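Okay, a thread about how a two-armed robot got beaten by stationery supplies. Posting it because I promised a write-up in December and it is now February 3, 2018.

The job: one arm picks up a split ring, passes it to the other arm, the ring ends up with a key and a tag on it. A kid can do this. A kid can also do it without an emergency stop button, but we'll get to that.

Our software is called Runum. Runum is very confident. Runum logged 2435 handovers as "complete" before any of us sat down and watched one from start to finish.

What "complete" means to Runum: the receiving fingers closed and the motor current went up. Know what else makes the motor current go up? Closing on the other gripper.

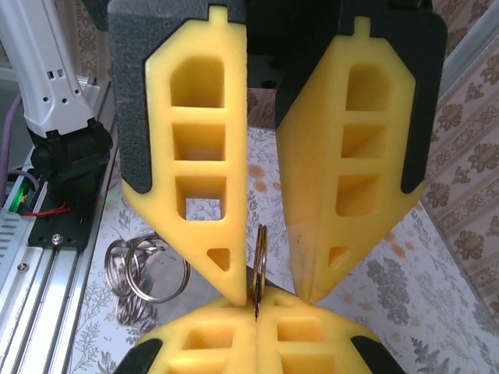 The soft pads hid it for weeks. Foam is forgiving. You miss a ring by the width of a fingernail, the tips squash into each other, current rises, Runum writes "complete" and moves on with its day. Hard fingers would have made a horrible noise and we'd have known by lunch.

So the giving arm opens, because it has been told the ring is safe. The ring is not safe. The ring is on the floor, under the Silton cabinet, with its friends.

Žydrūnas Baranauskienė found them with a broom. I would like to thank Žydrūnas for the broom and for the look.

Now the safety part, which is less funny. The squeeze limit on each arm was set per arm. Each one was well inside its limit. There was no limit on what the two of them could do to a thing caught in the middle.

"A thing caught in the middle" was, one afternoon, the tip of my left index finger. I had reached in to straighten a ring. I'm fine. Foam again. But 15 seconds is a long time to stand there when the stop button is on your right and you are very much on the left.

Yes, I know. The rule about not reaching in is on a laminated card. I wrote the card. 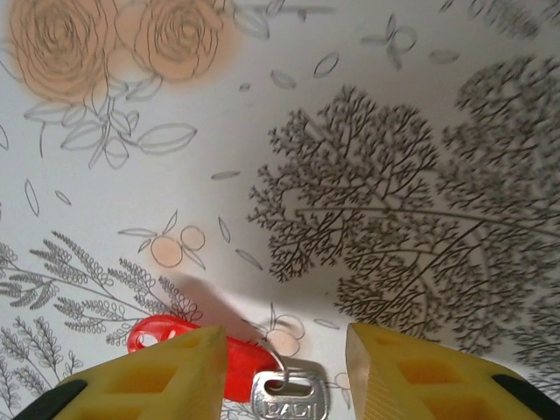

Keys turned out to be a different flavor of wrong. The tag is big and bright and easy to grab, so Runum prefers the tag. Grab the tag, lift, and the key swings wherever it likes. Then the other arm goes looking for a key that has left.

Kalniņš (the supplier, lovely people, slow email) suggested we raise the grip force. We tried that on the bench. Please don't raise the grip force.

What we changed: the giving arm doesn't open until the receiving arm has tugged, gently, and felt something tug back. We also put in one shared squeeze limit for both arms. And there are now 2 stop buttons, one per side – guess whose idea that was.

We're running 3000 handovers with the new check, and a person has to look at every one that Runum calls good. I drew the first shift. I've brought a sandwich.

If you're on the old Funari config, the tug check is off by default. Go turn it on. And keep your hands out of there, it says so on the card.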